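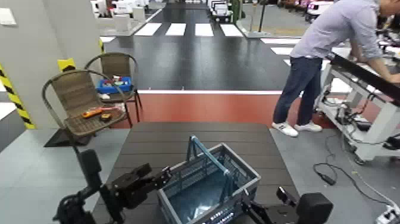

Fig. 1. Grey basket with the blue handle up, on the table.

Fan Travel and the Small Town Gig: Following Nirkeo to Flisham
Project report, Popular Music and Audiences
Submitted 13th November

Background

Nirkeo are a four piece from Abernathy. Two albums, one live EP, a fan base that travels a lot further than you'd expect for a band that size. My question was why people will drive half a day to see a show they've basically already seen. Most of the reading for this unit is about stadium acts and reunion tours, not much on bands who play halls.

Method

Went to both nights at the Imbridge Hall in Flisham. Short interviews in the queue and at the merch table, plus an online survey posted to the fan forum the week after. Survey closed with 100 responses, which was the cap on the free version. The forum has around 2000 members so it's a small slice, and probably the keen end of it.

Interviews were five to ten minutes, notes by hand. I tried recording the first two but the queue was next to the road and you can't hear a thing over the trucks.

The venue

Hall opened in 1846 as a corn exchange, was a picture theatre for a while, then council owned. Floor is flat so if you're short you want the side balcony. Regulars know this and go straight up the stairs when doors open — I didn't, first night, and saw mostly the back of a very tall bloke in a footy beanie.

Findings

Setlist came up most. The band swap the middle five songs every night and fans keep a running list of what's been played where. Several people were at both nights only because "Lantern Row" hadn't been played since last December. It got played on the second night, third song of the encore. People cried. One woman rang her sister and held the phone up for the whole thing.

Second was the other fans. Groups who met on the forum now share cars and motel rooms, some have been doing it since the first album. A couple of them said the drive was their favourite part and they would of come even if the support act was all they got.

Third, the singer comes out after. Signs whatever you've got, has a chat. Desmond Lindqvist, who runs the forum's setlist thread, told me this matters less than outsiders think: "You say hello once, maybe twice. After that you're there for the songs and your mates." His thread had 1517 posts when I checked, and he answers most of them himself.

Merch was less important than I'd assumed. Most people already owned the shirt.

Problems

Forum survey only reaches people who use the forum. Younger fans in the queue mostly didn't, they were on group chats I couldn't get into. Should of handed out paper copies at the door as well. Also question six was worded badly and about half the answers are for the wrong tour, so I've left it out of the tables.

I'm a fan myself, have been since high school. Tried to keep that out of the interviews but people could tell — I was wearing the shirt.

Further work

Same survey at an Abernathy home show, to compare locals with travellers. Would also like to talk to the support acts about playing to a crowd that already knows each other. Survey questions and interview notes are in the appendix.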